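Dredano Hand-Held Gripper Pair – Visits and Demonstrations

Product overview | Specifications | Visits | Spare parts | Contact

The Dredano is a pair of hand-held grippers for recording manual tasks. The operator holds one in each hand and does the job as usual. The recordings are then used to train robot arms fitted with the same fingers.

Visitors can see the Dredano in use at our Fadcombe building before placing an order. A visit lasts 85 minutes and is free of charge. Groups are limited to 30 people. The first part is a short talk by Benedek Dobos, who looks after the hardware, and the rest is given over to the demonstration and questions.
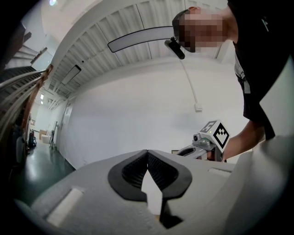 Please tell us when booking which objects your own staff handle. Small, flat and light items can be tried on the day. Anything over 500 grams should be discussed with us first – the standard fingers are not meant for it, and the heavy-duty set has to be fitted in advance.

What the pair includes

Two grippers, left and right
Black finger pads, replaceable
White marker cubes, one set per gripper
Charging dock and cables
Bultusus recording software, single-site license

The marker cubes carry printed black-and-white patterns that let the software work out where each gripper is and how it is turned. Keep them clean and don't put labels on them. Replacement cubes are sold in sets only.

Trying it yourself

After the demonstration, visitors may use the grippers under supervision. Most people pick up the grip quickly but need longer to get used to working with both hands at once. Short sleeves or close-fitting cuffs are best. Rings and watches are fine.

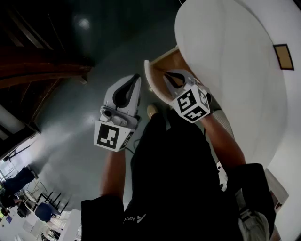 Demonstrations and Training Group, Fadcombe

Our next open day is 20 January 2025. Atieno Mohamedi runs the sessions and Eino Juntunen handles bookings. After that, visits are by appointment until May, when the group moves to the Rugemalira site.

Visitors who want to look at recorded data should ask for the software session when they book. It adds 69 minutes and is limited to four people. Bring your own laptop if you plan to take sample files away.

Parking is behind the building. Sign in at the front desk on arrival.

Related items: heavy-duty finger set, spare pad pack, carry case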